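**Picture boards from Lema now available at Mirkthorpe library**

May 14, 2019 — The public library in Mirkthorpe has started to lend picture boards to families, schools and care homes. The boards are produced by Lema, a small printing workshop in Atlow, and they can be borrowed at the front counter with a normal library card.

A picture board is meant for people who find it difficult to speak, or who do not yet speak the language of the town. The person points at a small picture in place of saying the word. The library has bought 108 boards in the first order, and 5 of them stay permanently in the children's room, where they can be used without borrowing.

The loan period is three weeks. It can be renewed one time, by telephone or at the counter, if no other person is waiting for the board. There is no charge for the loan. For a lost board the library asks a fee, and the amount is written on the slip which is given together with the board.

The idea came from the library's conversation evenings, which were opened last December for newcomers. Many visitors asked for something they could take home and practise with their children. At first the library printed sheets on ordinary paper, but the sheets became torn quickly and the colours were not the same from one sheet to the next. Lema was then asked to make a stronger version.

The workshop says that it can deliver up to 677 boards in one year, so a second order is possible if the demand is high. The neighbouring library in Litamov has also asked for a price, but it has not yet made a decision.

The design of the boards was discussed for a long time between the library and the workshop. Some of the staff wanted many bright colours, others were afraid that this would distract the user. In the end the calmer proposal was chosen: a white rectangular board with the icons printed in brown, each one in the form of a square. The same layout will be kept for the second order, but the library would like to hear the opinion of the borrowers before the summer. Comments can be left in the box beside the returns shelf, or they can be written on the back of the loan slip.

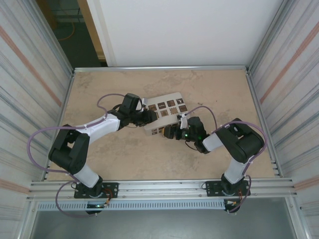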